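Weden House holiday let: changeover inspection checklist with comments

Date of inspection: 2 May 2026
Property: Weden House, ground floor flat, Stornent Lane
Sleeps: 5
Next full inspection: July

Mark each line OK, Action or N/A. Comments go under the section they belong to. Anything marked Action stays open until the office has signed it off.

1. Entrance and hallway

Front door closes and locks from both sides: OK
Key safe opens, code changed after last stay: OK
Smoke alarm tested: OK
Doormat lies flat: Action
Hall light and switch: OK

Comments: The doormat has curled at the corner nearest the stairs and catches the door. Replace with the thinner Trunulent mat from the store. Do not tape it down again, as the tape marks the tiles.

2. Kitchen

Heat alarm tested: OK
Fire blanket in place, pull tabs clear: OK
Fridge temperature 5 degrees or below: OK
Oven, hob and extractor clean: Action
Kettle and toaster leads undamaged: OK
Knives in block, none missing: OK
Bins emptied and relined: OK

Comments: Extractor filter is greasy and should have been done at the last changeover. Soak it overnight. The cupboard door under the sink is still loose on its lower hinge and was on the last sheet as well. It needs a longer screw.

3. Living and dining area

Window restrictors fitted and working: OK
Blind cords secured to wall: OK
Sockets and visible leads: OK
Sofa fire labels attached: OK
Tables and hard surfaces wiped and checked for marks: OK
Rug gripper under rug: Action

Comments: Light wood tables are to be wiped with a folded microfibre cloth, going with the grain. No spray polish. Go over any damp patches before putting mats or lamps back.

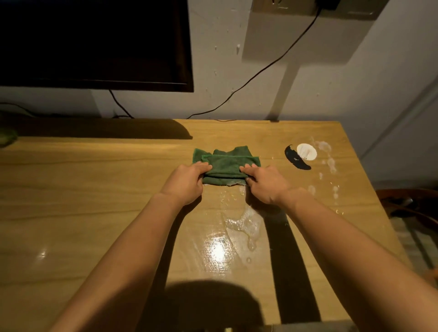
Item 3, hard surfaces: green cloth, folded, on light wooden tabletop.

The rug has no gripper under it and slides on the boards when stepped on. Roll it up and leave it in the cupboard until one is bought. Budget for this and the doormat together is £200, which should be more than enough.

4. Bedrooms

Smoke alarm on landing side tested: OK
Bed frames and slats sound: OK
Mattress protectors changed: OK
Wardrobes fixed to wall: Action
Carbon monoxide alarm in boiler cupboard tested: OK

Comments: Back bedroom wardrobe has one bracket only. Fit the second before the next booking. The bunk ladder is tight and the guard rail is the right height for the mattress now in use.

5. Bathroom

Hot water at basin not scalding: OK
Extractor fan runs on after light is off: OK
Shower head descaled: OK
Sealant around bath: Action
Non-slip mat present: OK

Comments: Sealant is going black at the tap end. Cut out and redo, allowing a full day with no use of the bath. There is a gap in bookings later in the month that would suit.

6. Outside

Path and steps free of moss: OK
Handrail firm: OK
Outside light sensor working: OK
Parking sign readable: Action

Comments: Guests have been parking across the neighbour's gate. The sign needs to say 2 cars only, and face the lane.

Open actions are carried over to the July sheet if not signed off by then.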